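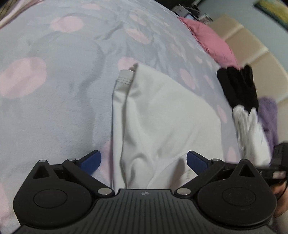
Kálmán Antal asks whether the dots fade, as he had a printed blanket once which was grey after one winter. The question comes often, so the answer goes to the top of this page: please wash it cool, with the inside out if you use a cover, and do not put it on a radiator. We washed our own one many times before we put it for sale and the pink is still pink.

Prulline Dot Blanket
Pale ground with pink polka dots
Product code 928
Sold by Skitstead Home Textiles

The Prulline is a soft plush blanket for the bed, with a short nap on the upper side. It is made for people who like to have one warm layer on top and do not want to fight with a heavy quilt. It can stay on the bed also in daytime. Many of our customers use it as the place where they fold the washing, and we do this too in the shop. Small white pieces, for example shirts and hand towels, are easy to see on the pale color and they do not slide to the floor, as they do from a satin cover.

The color of the ground is difficult to name. In the morning it looks more blue, under a yellow lamp more lavender. If you need to match it with curtains, write to us and we will send a small piece of the fabric by post. The dots are large and they are printed with free space between them.

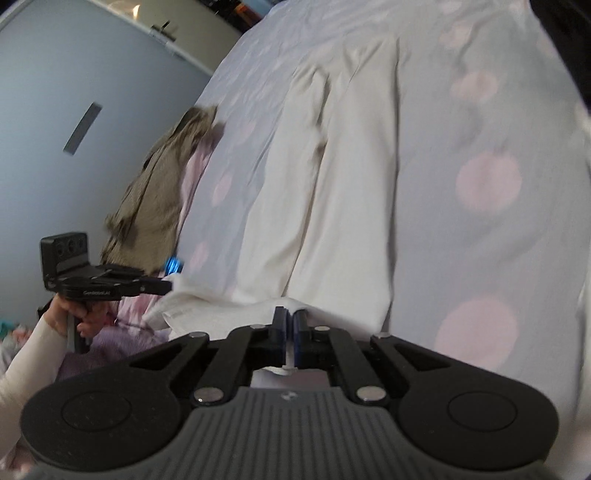

For folding a towel on the blanket we recommend to lay it flat first and smooth it from the middle to the sides. Take the near edge, bring it over to the far edge, then fold again to the width of your shelf. The nap holds the lower layer quite well, so you do not have to press on it with the other hand. With a thin cloth it is a little different – it can catch on the nap, and then it is better to lift it and lay it down again than to pull.

Details
Weight: 600 grams in the single size
Care: machine wash cool, mild powder, no softener
Drying: on a line, in shade
Ironing: no
Packed in a cotton bag with drawstring

The first wash should be separate. Some loose fiber will come out, please clean the filter of your machine after. Softener makes the nap flat and it does not come back so easily.

Delivery and return
Orders are sent from our store in Hebden within 24 hours. You have 7 days after delivery to tell us that you want to return the blanket, and it must be not washed. The bag can be opened, of course.

The double size is sold out until August. Špela Zupan keeps the waiting list, and you can reach her with the form on the contact page – please write the product code in the first line.

See also: Taltico pillowcase, plain white, two in a pack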